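The Grip That Would Not Let Go

On a January morning at the Pikuteck laboratory, the report on the table had one line marked in red. Hand unit 4 had closed on a pillowcase and had not opened again. The operator pulled, the cloth tore, and one of the plastic fingers broke at its root. No person was hurt. Still, the work stopped for 14 days.

Pikuteck collects examples of house work for Smadi, a company which makes a robot arm for laundry rooms. The operators carry the gripper by hand through normal homes, and they fold, pull, lift and put away. The robot learns later from these recordings. For such work the gripper has to be light and simple, and for a long time everybody believed that a simple tool can fail only in simple ways.

Ramiro Arroyo, who leads the hardware group, did not share this belief. He took the broken unit home on the train in a lunch box and opened it on his kitchen table. He expected a damaged spring. The spring was in good order. What he found was a very fine thread, wound many times around the pin which carries the left finger.

"It was so thin that I first took it for a scratch," he told me. "I pulled it with tweezers and it kept coming."

The thread came from the pillowcase, but not only from there. Under the first layer was a second one in another color, and under this some lint which had become hard like felt. The pin had been collecting fibers for weeks. Each day the finger moved a little slower, and the operators, without noticing, pressed a little harder.

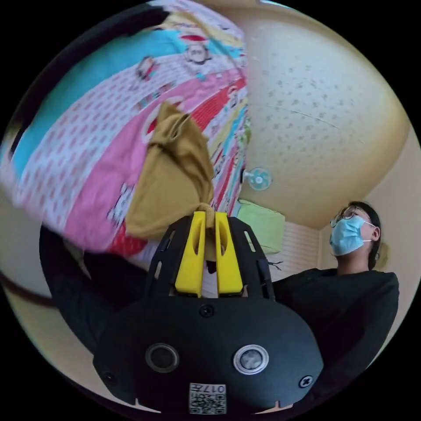

Soft cloth held between the yellow fingers of a hand-held gripper. Bunched fabric is a difficult load for such a tool.

The group then went through its records. From 2296 grasps made with unit 4, the opening time was clearly too long in 1211. The numbers had been stored all the time, in a column which no person had been asked to read. Arroyo says this part of the story still makes him more uncomfortable than the broken finger.

There is also a safety side. An operator who feels that a grip is stuck will naturally pull, often toward the own body and the face. With a broken finger, the end is sharp. The first written instruction after the accident was therefore very short: if the grip does not open, put everything down on the bed or the table and call.

The repair itself was cheap. Cudar, which supplies the moving parts, changed the open pin to a covered one, and the operators now brush the joint before each home visit. A warning sounds when the opening time grows. Jamis, the small workshop where the fingers are printed, made the root of the finger thicker, although Arroyo would have preferred a finger that bends before it breaks. This discussion is not finished.

When I visited again in summer, the old pin was lying in a glass dish next to his keyboard, with the thread still on it. He had unwound half and then stopped. He wants to know how long it is, but he says he must first find a free afternoon.

Published Thursday, August 15, 2019

Related articles
Who Checks the Log Files?
Why Towels Are Hard for Machines
A Day in the Finger Workshop
Small Parts, Long Delays

Contact the editors | Copyright 2019 | Back to top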